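Bilham Shared Workshop: Hand-Held Gripper Build
Student project report, second half

3. Building it

By August the budget stood at 131 dollars, of which a fair whack had gone on screws of the wrong length. The design we settled on is a hand-held gripper with two flat black fingers, a square marker on each, and orange ribbed pads behind. You carry it about and do the job yourself, and the camera records how. My marker at Clarka called this "teaching by doing the robot's homework", and I have no defence.

The first finger plates took 11 hours to print and cracked when I tightened them. The second lot had more screw holes than any sane part needs, and held. Bottles came first in the trials, as the round sides show up a crooked finger straight away.

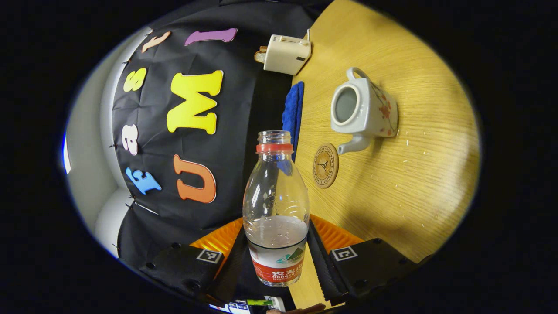 Why put markers on the fingers when a sensor could read the gap?
A sensor means another cable, another connector and another thing to solder at 11 at night. The camera is already looking at the fingers, so the software works out the opening from how far apart the markers sit.

That software is called Jedotano, after a typo I never fixed. It lost the left marker whenever the bench lamp was on, and I spent two evenings rewriting code before I thought to move the lamp. The lamp now lives on the Cabanatuan shelf, named for the label on the crate holding it up.

4. Trials

I logged 64 grasps over the build. Of these, 12 were thrown out for reasons written in my notebook as "thumb" -- I had a habit of resting mine across the lens. Tall things were easy to line up. Anything low and flat meant tipping my wrist to an angle I would not recommend before breakfast.

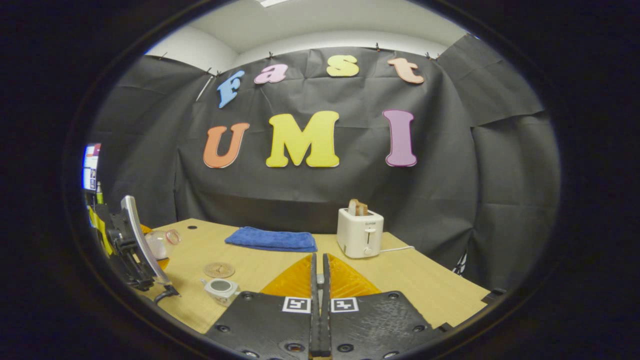
My wrist was the weak part of the design all the way through. The handle is too short for my hand and the weight sits forward, so the fingertips droop by the end of a session. A longer handle is drawn up and waiting for printer time. The rail under the left finger also wants a proper clean, and the screws still need replacing with ones of the right length.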